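Plates at Osura: Collecting Examples for the Table Task

In this gallery we show a little of our work with a two-armed robot. We want it to learn kitchen jobs from examples, and each example is one short recording of a job done by the arms while an operator guides them. For the plate task we planned 200 recordings. It sounds like a small number, but every one must be checked by a person before it goes into training.

Left arm, holding a plate by the rim
The plate is tilted and the mat is just under it. We ask the operators to go slowly in this part, because a fast movement teaches the model a bad habit. The other gripper stays open above the oven.
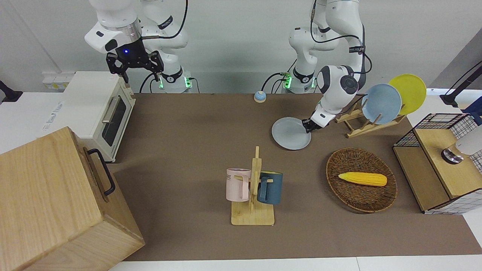
Left arm, plate flat on the mat
With a flat plate there is little space for the fingers, so the height of the gripper matters very much. In our first trials in January we lost many recordings at this point. The mugs, the corn basket and the rack are part of the setup — we keep them on the table so that the model also learns with other objects near.
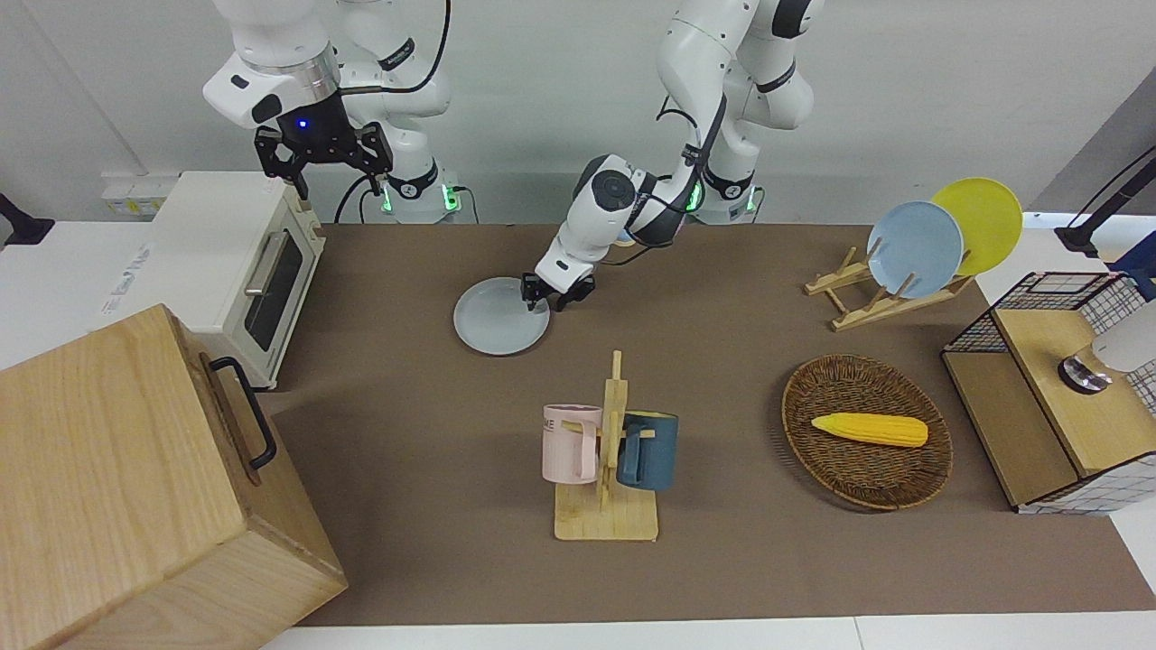 Osura workshop, October 21, 2021

The same table from another side. From here it is easier to judge how the fingertips meet the left rim of the plate, and the reviewers often open this view first. Strong light on a glossy rim is welcome in our set, as a real kitchen has it too.

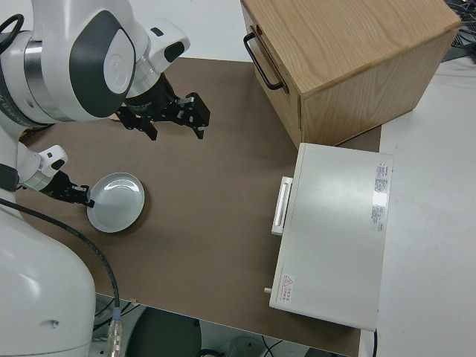 Text and selection by Amna Minhas

The next gallery will be about the mugs. We plan 8 recordings per operator each day, with a pause after every second one.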